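Guides > Clerneck Tabletop Bin > Set-up and care

Fitting a liner

1. Wipe the inside of the bin with a dry cloth.

2. Fold the top of the liner over the rim.

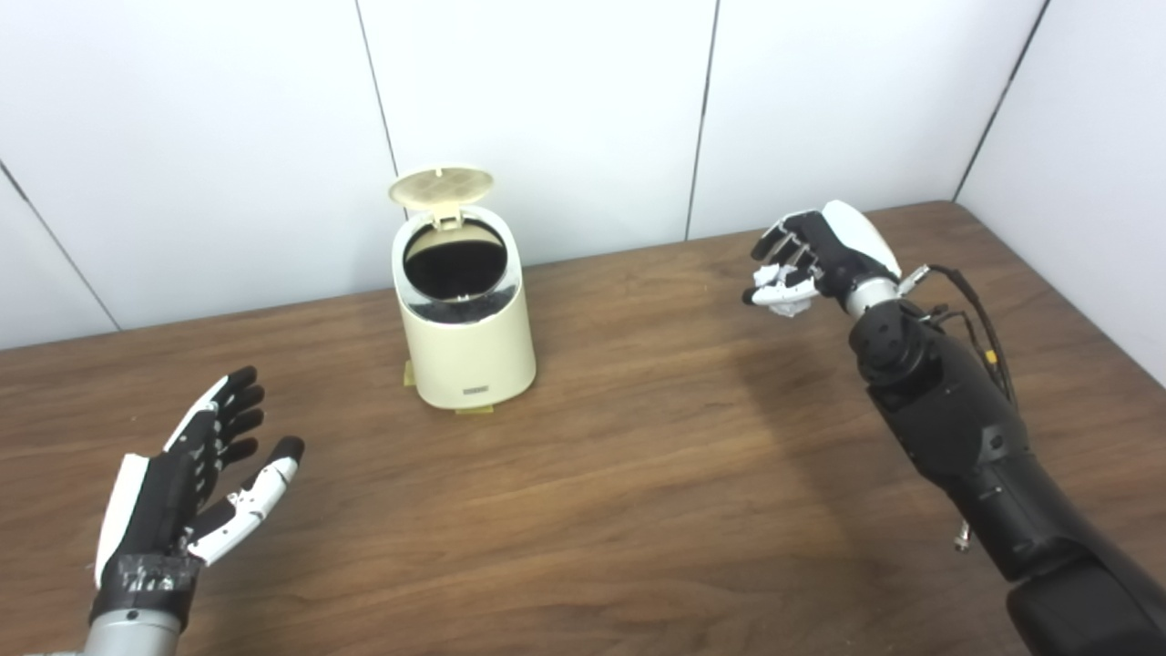
3. Press the liner down to the base. Do not use liners longer than 40 cm.

Note: The hinge is rated for 3000 openings.

4. Check that the lid closes without catching the liner.

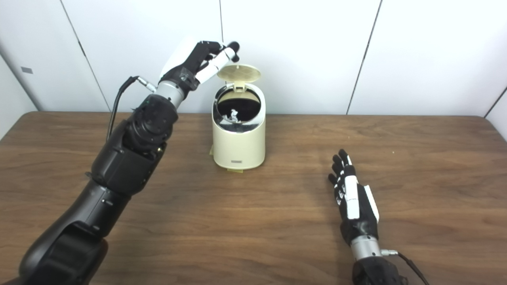 Violeta Montecinos

Caution: Never put batteries, ash or lit matches in the bin. Keep it away from stoves.

5. Empty the bin when it is two-thirds full.

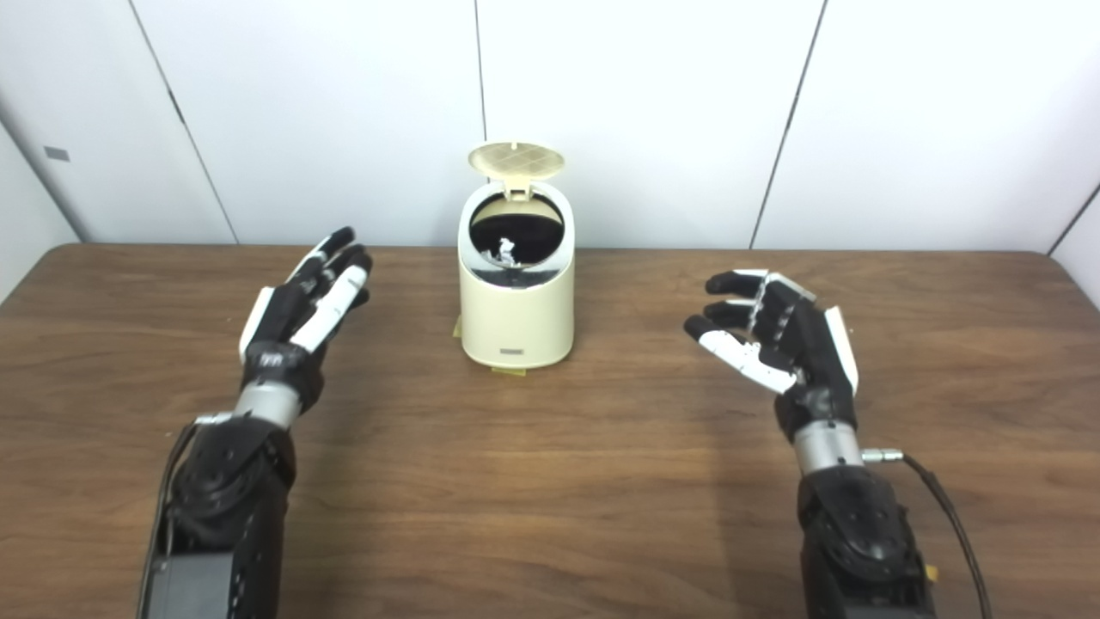
6. Wash the lid with mild soap once a month.

Related guides
Lidetti liner sizes
Drunlow pedal bin: replacing the hinge

© Clerneck | Contact | Back to top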